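Nitamgate Shared Table Project
Progress report, second period
Prepared by Stepan Didenko for the Shevchuk Fund

Summary

The project set out to put fresh whole fruit on the table at two sites, Nitamgate and Tellham, and to teach people how to choose it, store it and cut it up. Both sites are now running. Tellham started four weeks later than planned when the sink there had to be replaced.

Sessions

We have held 15 sessions so far, nine at Nitamgate and six at Tellham. Each one lasts 30 minutes and covers one fruit. Melon, mango and pineapple have been the best attended. The citrus session was thin and we have folded it into the one on juicing.

People who come are mostly parents with young children and retired people who live within walking distance. Several told us they had bought canned pineapple for years and had never cut a whole one. The evening session at Nitamgate, which begins at 6:30, fills first. We tried a morning slot at Tellham in May and will keep it going into the next period.

Supply

Fruit comes from Grastska, the wholesaler we named in the application. Deliveries have been on time except for one week when the mangoes came in too hard to use. They credited us for the full crate. We now order mangoes five days ahead and let them sit.

Spending

We have spent $2,986 to date. Fruit is the largest share, followed by knives, cutting boards and storage bins. The boards cost more than we budgeted. We bought the thicker ones after the first set warped in the dishwasher. Printing came in under budget and we would like to move what is left over to fruit, if the Fund agrees.

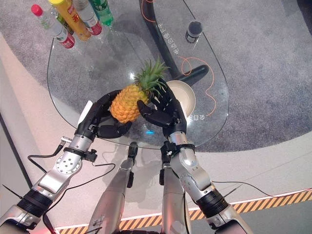 Category: Fruit handling / Pineapple

The pineapple session is the one we have changed the most. At first we went straight to cutting, and people were left unsure how to pick one out at the store. We now begin with the whole fruit, crown still on, and spend the first ten minutes on color, weight and smell. A golden-orange skin is a helpful sign, but we tell people to smell the base as well. The leaves should be green and firm.

Handling comes next. The fruit is heavy for its size and the skin is rough, so we teach a two-handed hold with one hand under the body. Then we twist off or cut off the crown, trim both ends and stand the fruit up to take the skin off in strips.

Next period

We plan to repeat the pineapple and melon sessions at Tellham and add one on storing cut fruit. The handout for that session is in draft. We still need a second refrigerator thermometer at Nitamgate and a decision on the printing money before the next order goes in.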